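Why do gloves keep your hands warm?

Put your hand on your cheek. Does it feel warm or cold? If you've just come in from the playground on a frosty morning, it probably feels like a small fish. If you've been sitting on it (we've all done it), it's probably nice and toasty. Hands change temperature much more than the rest of you does, and that's why people have been wrapping them up for a very, very long time.

Where does the warmth come from?

Lots of people think a glove is warm, all by itself, like a hot water bottle. But leave a glove on a shelf in a chilly hall overnight and then put a thermometer inside it. The glove will be just as chilly as the hall! A glove can't make any heat. The heat comes from you.

Your body is busy all day long turning your breakfast, lunch and tea into energy, and a good deal of that energy ends up as heat. Your blood carries the heat about, out along your arms and right down into your fingertips, a bit like the hot water going round the radiators in a house. When you get cold, your body decides to look after the most important bits first, such as your heart and your tummy, so it squeezes the tiny blood vessels in your fingers and sends less warm blood that way. Your poor fingers are at the end of the line, and they feel it before anything else except perhaps your nose and toes.

So what does the glove do?

It slows the heat down. Warmth always wanders from a hot place to a colder one, and on a winter's day it wanders off your skin and away into the air. A glove gets in the way, and the clever part is that most of the work is done by air, which heat finds quite hard to get through as long as the air keeps still. Wool and fleece are full of tiny gaps between the hairs, and each little gap holds a little bit of still air. Wind spoils this by pushing the warm air out and cold air in, so some winter gloves have a tight outer layer as well as a fluffy inside one.

Wet gloves are a different story, as anybody who has made a snowman in woolly ones will tell you! Water fills up the gaps where the air was, and heat gets through water far more easily. The water also takes heat away from your skin as it dries. Brr.

Mittens or gloves?

Mittens usually win, if all you want is to be warm. In a mitten your four fingers snuggle up together and share their heat. In a glove each finger has its own little tube, with cold air on every side of it. But try doing up a zip in mittens, or picking up a penny! Gloves let your fingers move separately, and that's why they are better for riding a bike or holding a lead when you take the dog out.

How is a glove made?

Some gloves are knitted in one go, round and round. Others are cut out of flat cloth and sewn together. You need a front and a back, a thumb (the tricky bit, because thumbs stick out sideways), and quite often long thin strips to go between the fingers, so that there's room for fingers that are round and not flat like paper. Next time you have a glove handy, turn it inside out and run your finger along the seams. You'll be able to work out how many pieces there are.
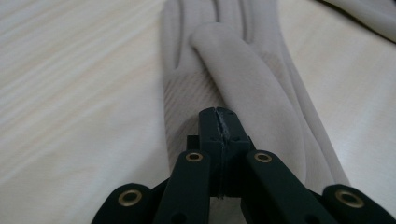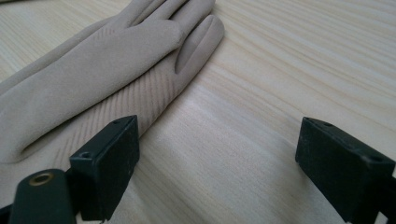
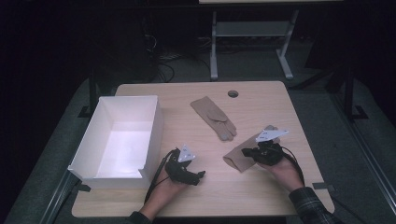
Beige and tan fabric gloves lying flat on a light wooden table.

Try it yourself

You will need 3 jam jars with lids, one woolly glove, one thin cotton glove, a thermometer and a grown-up. Ask the grown-up to fill the jars with warm water from the tap. Pull the woolly glove over one jar as far as it will go, do the same with the cotton one, and leave the last jar bare. Wait 5 minutes, then take the temperature of the water in each jar and write it down. Keep going until you get bored or it's time for tea. Which jar stayed warm the longest?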